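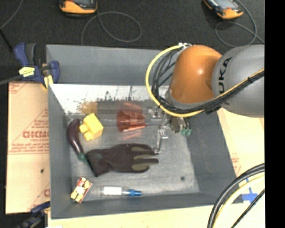
Reading time: 3 minutes

Keeping Signed Photos and Fan Magazines in Good Condition at Home

Posted by Gavrilă, July 31, 2025
Filed under: Paper and collections

I have collected signed photos of actors and singers since I was a student, and film magazines for even longer. At this moment I own 122 signed photos and a number of magazines which my family considers too large. Many of them I bought already damaged, and a few I damaged myself. The tips are for a normal apartment, without special equipment.

Before you touch anything

Wash your hands with plain soap and dry them fully. Do not use hand cream on the same evening. I tried cotton gloves for one year and I do not recommend them for magazines, the fingers become clumsy and you tear the corners. For glossy photos gloves are fine.

Clear the kitchen table and put a clean bed sheet on it. Drinks stay in another room.

Signed photos

Felt pen on a glossy photo can stay soft for a long time. When you get a fresh signature, leave the photo lying flat and open overnight. I once put one in a sleeve after ten minutes, in the corridor of the Sirnevier theater, and half of the name is now on the plastic.

Use sleeves of polyester or polypropylene. If the sleeve has a strong smell like a new shower curtain, do not use it. I buy the Vurnex ones in packs of 200, they are a little tight for older photos, so measure first. One photo in one sleeve, never two back to back.

Do not write on the back with ballpoint. If you want to note the date and the event, use a soft pencil, and write on a separate card which goes behind the photo.

Ticket stubs and wristbands

Many stubs are thermal paper, the same as a shop receipt. They go pale even in the dark. Make a copy of them in the first week and keep the copy together with the original. Do not laminate, the heat will turn the whole stub black.

Cloth wristbands can be washed by hand in lukewarm water. Lay them on a towel, do not iron.

Magazines

Keep them upright only if the box is full. In a half-full box they bend, and this bend does not go out again. I lay mine flat, not more than 28 in a pile, with the spines turned left and right in turns so the pile stays level.

Staples get rusty. If you see a brown mark, open the staple carefully with a dull butter knife, take it out and leave the pages loose in a folder.

For a bad smell: put the magazine in a closed plastic box, next to an open bowl of baking soda, for two weeks. The powder must not touch the paper.

Hanging one on the wall

Choose a wall which the sun never reaches. The photo must not touch the glass, so ask the frame shop for a mat. The frame shop in Endcombe cuts one while you wait. If the photo is valuable for you, hang a good copy and keep the real one in the drawer. I did this with my favorite one and no visitor has noticed.

Where not to store

Attic, cellar, above a radiator, under the bathroom. The wardrobe in the bedroom is usually the best place in the house. Every September, before the heating starts, I open all boxes, look for small insects and change the paper between the piles.

Old theater cards

Some readers asked about card portraits from the nineteenth century. My oldest is of a stage singer and has 1864 written on the back in ink. Do not clean such cards with anything wet, also not with an eraser. A soft makeup brush is enough, from the middle to the outside.

Next time: how to remove a price sticker from a record cover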